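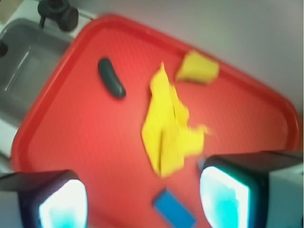 Okay friends, settle in, because I have been wanting to tell you about the creek cleanup on the Rurnbridge side and it's going to take me a few posts (sorry in advance!).

**2/** So when I moved out here, Candeck Creek was where people left their old tires. I walked the dog past it every morning and grumbled, and I'm a little ashamed how long I stuck with just grumbling.

**3/** Then in November a neighbor put a note on the library board asking who'd like to help plant the bank. I figured six of us might show up. We had 65! Somebody's grandma brought soup in a canning kettle and we ran out of shovels by ten.

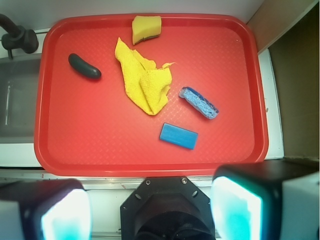 **Jin-sol Ham** · Tuesday, February 8, 2022

**4/** We put in 200 willow stakes that day, which are really just sticks you push into the mud, and I kept thinking there is no way a stick is going to turn into a tree. Well, I went down this morning and some of them have buds. Tiny fat ones. I may have hollered.

**5/** The tires are all out too, along with a mailbox and most of a couch. The Zalelden crew hauled everything off in two trucks and wouldn't even take gas money, bless them.

**6/** Next up is the stretch below the footbridge, where the bank keeps sliding in every time we get a good rain. We'd love to plant 700 stakes there before the weather warms up, and we have 568 cut and bundled so far. If you have a willow that needs a trim, please send me a message and I'll come by with my loppers and probably stay too long talking.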